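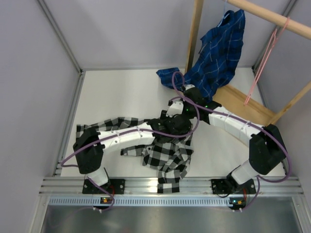
A black-and-white checked shirt, bunched in the middle, with one sleeve out to the left.

# Rack firm's claim on ironing rests on 57 households

A clothing care firm in Gulik says people could give up most of their ironing if they hung their shirts properly, and it has a wooden rack to sell them. The figures it has published to back this up are thinner than the leaflet suggests.

Lemivis has put 2,000 of its Prerotano racks on sale and plans to offer more in February. The leaflet that comes with each one says that "households which hang, iron less". It also says the result was "found in a trial of 452 homes".

The trial did begin with 452 homes. A summary supplied by the company on request shows that 183 of them sent back the diary they had been asked to keep. Of those, 57 said they had ironed less than usual. The rest either noticed no change or left that part of the diary blank, and the summary puts both groups in a single row.

The leaflet does not mention the number 57, or the 183.

Lemivis said in a written reply that the trial "was never meant as science" and that the leaflet was "a fair account of what customers told us". Asked what had become of the homes which did not reply, it said that people were busy. It declined to provide the diary pages with the names removed.

## What the homes were asked to do

Each household was given one rack and a sheet of instructions. Shirts were to be taken out of the machine as soon as it stopped, shaken twice, put on a hanger, buttoned at the top and left on the rack overnight. People were asked to write down how many minutes they spent ironing each week.

They were not asked how many minutes they had spent before. The comparison in the leaflet is therefore between what people wrote down during the trial and what they remembered of life before it, and a person who has just been given a free rack may remember a good deal of ironing.

There was no group of homes that followed the shaking and buttoning but hung the shirts on a door or a shower rail. Without one it is hard to see what the rack itself did. Anyone who takes a shirt out promptly, shakes it and puts it on a hanger is likely to end up with fewer creases, and has been able to do so for a very long time with a hanger and a nail.

Lemivis said doors and shower rails were "not comparable" because shirts hung there touch each other. The instruction sheet does not say how far apart shirts should be on the rack.

## Cotton checks the awkward case

The trial did not record what the shirts were made of. This matters more than the leaflet allows. A shirt with a good share of polyester in it will often hang out smooth by morning. Plain cotton, and heavier cotton in particular, tends to keep any fold it had when it dried.

Checked and plaid shirts are a case of their own. A crease in plain cloth shows as a shadow. On a check it shows as a bend in the pattern, with squares running one way up to the fold and another way after it, and it can be picked out from the other side of a room. The same pattern does have a use when hanging, though. If the lines across the front are level on both sides, the shoulders are sitting evenly on the hanger, and if they are not, one side wants moving.

Lemivis uses a plaid shirt on the front of its leaflet. It is very smooth. The company confirmed that it had been ironed for the photograph, and said this was normal practice.
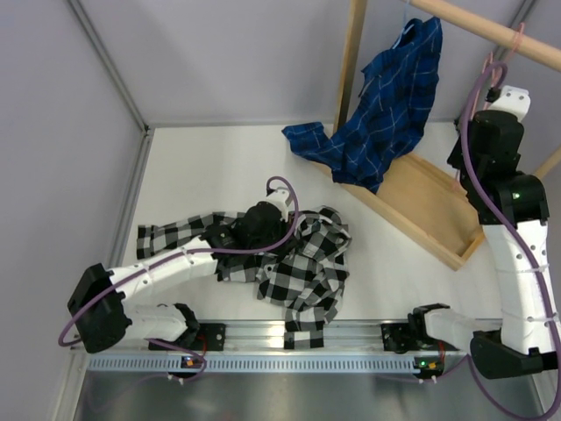
*Page last changed: December 1, 2018*

The difference between a shirt on a rack and a shirt in a heap is real enough, and it is the part of the company's case that is easiest to accept. A blue plaid shirt hanging up looks like something to wear. A checked one left crumpled, with folds piled up near the collar and a sleeve end hanging over the edge, looks like a job to be done. Whether that is worth the price of a rack is another matter.

Abeysekara, which hires out and launders work shirts from premises on the east side of Gulik, does not use the Prerotano and has no plans to. The firm was sent two to try. It said they stood up well and were pleasant to look at, and that its own shirts still went through the press.

"A customer who wears a shirt to meet other people wants a flat collar and a flat front," the firm said. "Hanging gets you the body of the shirt. It does not get you the collar, and it does not get you the cuffs."

That fits with some of the diary remarks that Lemivis did quote in its summary. Several of the 57 who said they ironed less added that they still did the collar. One wrote that they had stopped ironing the parts that went under a jumper. Another said they were ironing less because they had started wearing T-shirts at weekends. Both have been counted as successes for the rack.

## Where the time goes

There is also the question of whether any time is saved at all. Hanging a long-sleeved shirt neatly is slower than dropping it in a basket. The sleeves have to be pulled straight, the collar turned down, the hanger fed in through the neck without stretching it and the top button done up, which is fiddly on damp cloth. The diary had a column for ironing minutes and none for hanging minutes.

The company was asked why. It said hanging was "part of doing the washing" and that customers would not think of it as work. People who hang the washing in their homes may have a view on that.

A household doing ten shirts a week might find it gains a little. One doing two, which is closer to what many of the diaries show, is unlikely to notice. The summary gives no average for the number of shirts per home, although the diary did ask for it.

Space is a further cost. The rack is sold as suitable for "any room", and the instructions say it must be left standing overnight with air on all sides. In a small flat that means the hall or the foot of the bed. Four households in the summary gave the size of the rack as their reason for stopping. They were taken out of the final count of diaries and do not appear among the 183.

## Leaflet to be changed, a little

After being asked about the figures, Lemivis said it would alter the wording on the next printing. The sentence about 452 homes will become "tested with families at home". The line "households which hang, iron less" will stay.

The new version removes a number that could be checked and puts nothing in its place. The company said it did not wish to "drown people in statistics".

It will not be recalling the leaflets already packed with the first 2,000 racks. Buyers who feel they have been misled can return a rack if it is unused and in its box, a condition that rules out anybody who has tried it and found their shirts still creased.

Asked whether a second trial was planned, with ironing time written down beforehand and some homes using an ordinary rail, Lemivis said it was "always listening". It gave no date.

## Hanging a shirt without buying anything

The method on the instruction sheet is sound as far as it goes and needs no particular rack. Abeysekara added a few points from its own laundry:

- Take shirts out promptly. A shirt that has sat in the drum for an evening will need the iron whatever it is hung on.
- Undo the cuffs before washing and leave them undone to dry.
- Use a hanger wide enough to reach the shoulder seams but not beyond them, or it will leave a bump at the top of each sleeve.
- Fasten the top button and one halfway down. The front then hangs straight.
- Run a thumb and finger along the collar and the button strip while they are damp.
- With checks, look at the lines across the chest before walking away.

The firm charges for pressing and has its own reasons for saying that collars need it. It was open about that, and said that any customer happy with a hung shirt should save the money.

The Prerotano is on sale from the Lemivis shop in Gulik. The trial summary is not on display there, but a copy can be had by writing to the company. Ours took three weeks to arrive and was missing its second page, which was sent on later.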